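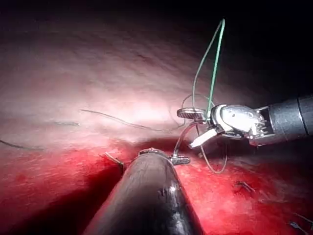 4. Installing and using the Tiltar sharps container

The Tiltar container is for used sharps of all usual kinds: hypodermic needles, blades, lancets and suture needles. Please read this section completely before you fix the bracket to the wall, as the height of the bracket decides how well the staff can see into the opening. Suture needles ask for the most attention. They are thin and curved, as the silver one between the open jaws, and a needle of this shape can hook on the edge of the tray when it is dropped carelessly. For this reason the Tiltar has a tilting tray and a smooth lip without corners.

Home Products Manuals Spare parts Contact

4.1 Before you start

Check that the carton contains the wall bracket, the container body, the tilting tray, the lid with two closures, the key and the bag with four screws and four wall plugs. The screws are for brick and concrete. For walls of plasterboard you must order the Irkent mounting plate, which spreads the weight over two studs.

Choose a place which:
– is close to where the sharps are used
– is not behind a door
– has good light from above or from the side
– cannot be reached by children or visitors who are sitting.

4.2 Fixing the bracket

1. Mark a point on the wall at 129 cm above the finished floor. This is the height of the upper screw holes.
2. Hold the bracket with the arrow up. Mark all four holes with a pencil.
3. Make sure that there are no pipes or cables behind the marks.
4. Drill the holes to a depth of 70 mm and remove the dust.
5. Push in the wall plugs until they are level with the wall.
6. Fix the upper screws first, but do not tighten them yet. Fix the lower screws, put a spirit level on the bracket, and then tighten all four.

CAUTION: Do not mount the bracket above a radiator. The container body becomes soft with long heating and the lid will not close correctly.

Note: The bracket with a container needs 398 mm of free width, so that the key can be turned and the body can be lifted out. If you have less space, use the Hollon side bracket, which opens to the front.

4.3 Putting the container together

1. Place the container body on a firm table.
2. Press the lid on the body, first at the back and then at the front. You must hear a click at each corner.
3. Pull the lid upward with moderate force. If a corner comes free, press again. If it comes free a second time, do not use this container.
4. Insert the tilting tray from above. The side with the raised line must look to you.
5. Push the tray down with one finger and let it go. It should come back by itself.
6. Write the department and the month of first use (for example, March) on the label.
7. Hang the body on the bracket, turn the key to the right and take the key out. Keep it in a place which is known to all shifts.

4.4 Daily use

Lay the sharp on the tray and tip the tray with the handle. Never push a sharp through with your fingers. Blades and needles must be put in immediately after use by the person who used them.

Curved needles should be laid flat on the tray. If a piece of thread is still attached, cut it short first – a long thread can stay over the lip and pull the needle back when the tray returns.

WARNING: Never put your hand into the container. If a needle hangs on the tray, tip the tray again slowly. If it still does not fall, close the container and replace it.

Do not put in gloves, swabs, packaging or liquids. These fill the container fast and they block the tray.

4.5 Closing and replacing

The container is full when the contents reach the red line, even if the tray can still move. The red line leaves nearly 100 mm free below the lid.

1. Turn the tray to the closed position.
2. Press the temporary closure until it clicks one time. In this position it can be opened again.
3. For final closing, press both closures completely down. After this the container cannot be opened.
4. Unlock the bracket with the key and lift the body straight up by the handle.
5. Write the month of closing on the label and bring the container to the collection point.

Note: Okafor transport boxes accept the closed container only in upright position. Do not lay it on its side.

4.6 Cleaning the bracket

Clean the bracket each time the container is changed. Use a cloth with mild soap and water, then wipe with your normal surface disinfectant and let it dry. Do not spray into the lock. If the key turns heavily, put one drop of silicone oil on the key, and turn it several times in both directions.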